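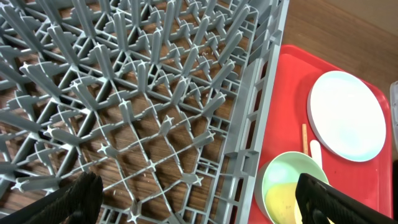
Care of Wood Counters and Tabletops Near the Sink

Most damage to wood in a kitchen comes from small amounts of water left in one place. A full glass tipped over and wiped up in a minute does little. A damp ring under a soap bottle, renewed every day for a month, will go through nearly any finish. The notes on this page cover film finishes (varnish, polyurethane, lacquer) and oil finishes. They don't cover veneer that has already lifted, which needs glue and clamps.

Find out what finish you have

Put one drop of water on a clean spot and leave it for ten minutes. On a sound film finish the drop stays round and wipes off without a trace. On an oil finish in good order it also beads, but flatter. If the wood under the drop has gone darker, the finish is worn out at that spot.

To tell film from oil, rub a hidden area with a cotton swab and a little mineral oil. An oiled surface takes some of it in and darkens slightly. A film finish leaves it sitting on top. Test under the overhang or at the back edge near the wall.

Old tables are sometimes shellac. A drop of denatured alcohol will soften shellac in under a minute. Test this only where a mark won't show, and wipe it off as soon as the surface feels tacky.

Daily cleaning

Wring the cloth until it no longer drips. Use plain warm water, or water with a few drops of dish soap for grease. Wipe with the grain, then go over it with a dry towel. Do not use vinegar on an oil finish more than now and then, and do not use ammonia on either kind. Scouring powder cuts a film finish and leaves a dull patch that can't be polished back evenly.

Lift things when you move them. Grit under a heavy pot or a rack foot is what puts the short curved scratches in a tabletop. Felt pads are fine on a dry table but hold water next to a sink; use silicone or cork there, and take cork up once a week to dry.

Drip control

An open-bottomed rack drains straight onto whatever is under it. On stone or steel this is of no account. On wood, use a drip mat or a shallow pan with a raised edge, and empty it after each load. A folded towel works for one load only. Left overnight it keeps the wood wet for longer than bare drops would.

Shift whatever stands on the wood by a hand's width every few days. This also evens out the color, as cherry and pine both darken in light and will keep a pale outline under anything that never moves. 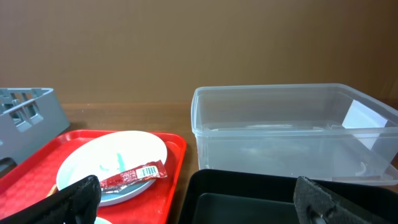

The joint where the counter meets the wall is the other weak point. Water that gets behind it has nowhere to go, and the back edge swells before the top shows anything. Run a finger along the joint twice a year. If the sealant has pulled away or gone hard, cut it out with a plastic scraper, let the gap dry for two days, and run a new bead of clear silicone. Keep the bead narrow - a wide one collects dirt and peels sooner. Leave room for the wood to move. A solid top grows and shrinks across the grain with the seasons, and a hard filler will crack in the first dry winter.

White rings and dark rings

A white ring is moisture held in the finish itself. It is a surface fault and usually comes out. Try these in order, and stop when the mark is gone:

1. Leave it alone for a day in a warm, dry room.
2. Hair dryer on low, kept moving, a hand's width off the surface, for a few minutes.
3. Dry cotton cloth over the ring, iron on the lowest setting with no steam, a few seconds at a time.
4. A paste of baking soda and water, rubbed very lightly with the grain, then wiped and dried.

A dark ring means water has reached the wood. On oak and walnut it is often a reaction between iron and the tannin in the wood, from a steel can or a cast-iron pan set down wet. Heat does nothing for it. The finish has to come off at that spot, and the stain is then bleached with oxalic acid, rinsed well, and left to dry before sanding. Wear gloves and eye protection. Do not sand wood that still has acid crystals on it; the dust is harmful to breathe.

Renewing an oil finish

Clean the top and leave it overnight. Sand lightly with 400 grit, with the grain, by hand. Where the surface is rough or gray, go down to 180 first and work back up. Wipe off all dust.

Put on a thin coat of oil with a lint-free cloth. Wait 20 minutes and wipe off everything that hasn't soaked in. Oil left standing dries to a sticky skin that has to be scraped. Allow 24 hours between coats. Two coats will do for a table; give a counter by the sink three. Keep it dry for the first week and off heavy use for 28 days if the oil is a curing type such as tung or linseed. Mineral oil never cures, so there is no wait, but it has to be redone every six weeks or so.

Lay used rags out flat outdoors until stiff. Rags wet with a curing oil can heat up and catch fire when balled up in a bin.

Patching a film finish

Small worn spots in polyurethane can be scuffed with 400 grit and given two thin coats of the same product, feathered out past the edge. The patch will show in low light. If the worn area is bigger than a dinner plate, do the whole top. Water-based over old oil-based will hold if the old coat is clean and dull, but try it on the underside first.

Last revised 2024-07-11 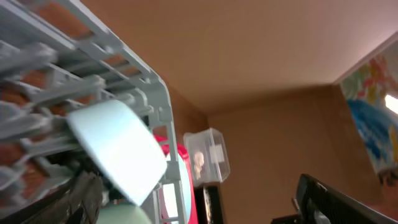 Yareli Varela wrote that the iron method took the white ring off her varnished table in three passes, but left the finish slightly duller than the rest. She asked whether wax would bring it back.

Paste wax will, in most cases. Put on a thin coat, wait until it hazes, and buff with a soft cloth. Do the whole top so the sheen matches. Be aware that wax has to be cleaned off fully with mineral spirits before any new coat of varnish goes on.

Yi-chun Fu asked about butcher block with an undermount sink, where the cut edge around the opening had turned black since February. Blackening there is most often mildew in open end grain. Sand to clean wood, let it dry fully, and seal the end grain with thinned varnish, three coats, before oiling the rest. If a screwdriver tip sinks into the edge, the wood has rotted and that section needs to be replaced.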